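The Small Sofa Gets Its Moment

There was a time when the loveseat was what you bought when you couldn't fit a real couch. It went in the spare room or under the stairs, and it mostly collected coats. I grew up with one of those, a brown thing with wooden knobs on the arms, and I don't think I ever saw two people on it at once.

These days the small sofa has moved to the front of the house, and I couldn't be happier about it. Apartments are tighter, for one thing (mine is 348 square feet if you count the closet, and I do count the closet), and people have grown fond of furniture they can walk all the way around. The makers have noticed. Hallo has a little two-seater that comes in six fabrics, Cabrera has been rounding off the corners on nearly everything it sells, and Prukix, bless them, finally makes a loveseat that will go up a narrow staircase without anybody taking a door off its hinges.

The curve is the part I keep coming back to. A square arm on a small sofa eats up room and catches you on the hip every time you pass with a laundry basket. A rounded one lets you by. It also gives you somewhere soft to lean when you sit sideways with your feet up, and let's admit that's how most of us sit once the company has gone home! Pale gray upholstery helps too, especially against a gray wall, where even a fairly solid seat seems to take up less of the room. Put a thin black lamp next to it and you have your dark accent taken care of for the price of a bulb and a trip across town.

And then people live on it, of course. A couple of cushions get pushed around, something blue and crumpled gets dropped over one of them, and the whole arrangement looks a good deal friendlier than it did in the showroom. 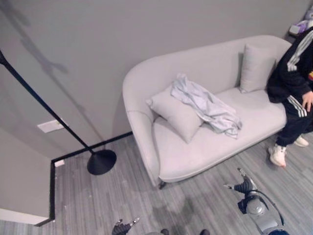

What to Check Before You Buy

Measure the seat as well as the outside. A sweeping arm can take several inches off the sitting space, and that won't always show up on the tag. I'd bring a friend to the store, sit down together and stay there for a good long while, even if the salesperson starts to hover.

Look at the legs, too. Short metal ones are handsome, but get down on the floor and see whether your vacuum will go under. Mine won't, so every Wednesday evening I'm down there with a dust cloth and a flashlight, muttering.

Ask about the covers. The Ernutetti line I ended up with has zip-off seat covers, and a spare set cost me $114, a sum I grumbled over until the first spilled cup of coffee. As for throw cushions, two is plenty on a seat this size. I once had six, and guests used to hold them in their laps all through dinner.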